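Zsolt Hegyi
Tuesday, 7:40 am

1/ A few people asked how I read a domestic water meter to find a slow leak. Thread follows. It assumes a UK-type mechanical meter in a pavement box or under the sink, and no tools beyond a pencil and a clock.

2/ Background: the house in Plumholm had a bill go up with no change in who lived there. The supplier's letter offered a leak allowance, but only once per property and only with readings. So I took readings.

3/ Most dials show black digits and red digits. Black is cubic metres and is what you are billed on. Red is fractions of a cubic metre. The first red digit is 100 litres. Write down all of them, red included, every time.

4/ Many meters also have a small star wheel or triangle in the middle. It moves at a flow far too small to shift the red digits while you stand there. If every tap is shut and the wheel creeps, water is going somewhere.

5/ Before you lift the lid, shut everything off. The ones people forget:
washing machine mid-cycle
dishwasher on a timer
water softener regenerating overnight
ice maker
outside tap with a hose and a closed trigger gun (the hose swells slowly and takes water)
cistern still filling

6/ Wait for the cisterns. A slow fill valve can run for a good while after the last flush. I did my first test too early and blamed the supply pipe.

7/ The basic test. Read the meter last thing at night. Read it first thing in the morning, before anybody flushes. Take one from the other. The answer should be zero. If somebody got up in the night, do it again the next night.

8/ Mine came to 12 litres in one night. That is a small leak by any standard, but it does not stop, and it goes through the meter at full price.

9/ Next, split the system. There is an inside stop tap, usually under the kitchen sink. Close it fully and look at the wheel.
Wheel stops: the leak is inside the house.
Wheel still turns: the leak is between the meter and the stop tap, or the stop tap is not closing.

10/ Check that last point before you call anyone. With the stop tap shut, open the kitchen cold tap. It should run down and quit. If it keeps dribbling, the stop tap is passing and your test means nothing.

11/ Old stop taps seize. Do not put a long wrench on one. Work it a quarter turn each way, leave it, come back. When it is open again, turn it back a quarter from fully open so it does not stick next time.

12/ If the meter itself is under the sink, the test is the same, but you will have to empty the cupboard first and keep the contents out of the way for a day or so. Plastic tubs are fine for this. 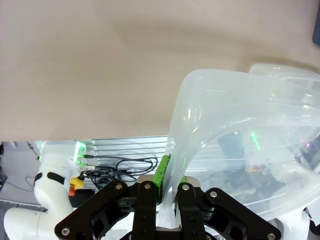

13/ Inside leaks, in the order I check them:
toilet cisterns
header tank overflow
pressure relief discharge from the hot water cylinder
outside tap
joints under sinks and baths

14/ Toilets first. Modern dual-flush cisterns use a drop valve with a rubber seal at the bottom. When the seal goes hard or picks up grit, water runs down the back of the pan without a sound.

15/ Dry the back of the pan with toilet paper, wait half an hour, then lay a fresh sheet against it. A wet sheet means a passing valve. Food colouring in the cistern also works but takes longer and stains the grout if you are careless.

16/ In my case it was the downstairs one. The seal had a ridge worn into it. Replacement was a push fit and took less time than finding the isolating valve, which a previous owner had tiled behind.

17/ Note on parts. Seals look alike and are not. Take the old one to the counter. I bought two by eye and neither sat flat. The one that fitted came from Korkton, who had it in a drawer with no label.

18/ After the repair, repeat the overnight test. A second leak can hide behind the first. I still had movement on the wheel, much slower than before.

19/ That was the relief valve on the cylinder. It drips into a funnel called a tundish and then outside. Look into the tundish with a torch while the water is heating and again when it is cold. Mine dripped only while heating.

20/ Dripping on heating usually points to a lost air gap or a flat expansion vessel. This is a sealed hot water system and it is not a job to learn from a thread. I paid for a qualified engineer. He recharged the vessel and the drip stopped.

21/ Keep a record. Columns: time, reading with red digits, what was shut, wheel moving yes or no. My first page had readings with no note of which valves were closed, so I had to throw it out.

22/ The reading I sent with the claim was 1041 cubic metres, black digits only. They wanted one before the repair and one after, plus the receipt for the seal. They did not ask for the overnight sheets, but I attached them.

23/ If your leak is on the supply pipe outside, ring the supplier before you dig. Who owns which length of pipe varies, and shared supplies are common in older terraces. Tirnmont has whole streets on one pipe.

24/ A shared supply also spoils the meter test, as next door's bath will turn your wheel. Ask them to shut their stop tap for ten minutes while you look.

25/ Smart meters: the app will often flag continuous flow. Useful, but the data may arrive a day late, and some flag only above a set rate. A passing cistern can sit under that rate for months. Still do the overnight reading.

26/ Reply to a question from Saarela: yes, condensation on the glass is normal in a pit. Wipe it. If the pit is full of water, bail it out and see how fast it comes back after a dry day. Clear water returning quickly is worth a phone call.

27/ Second question: no, do not run the test with the boiler topping itself up. If you have an automatic filling loop, close it first. If you find the boiler pressure falls once it is closed, you have a heating leak, and that needs a separate thread.

28/ I repeat the overnight reading every September, before the outside tap gets lagged. Next one is due soon. I will post the figures under this.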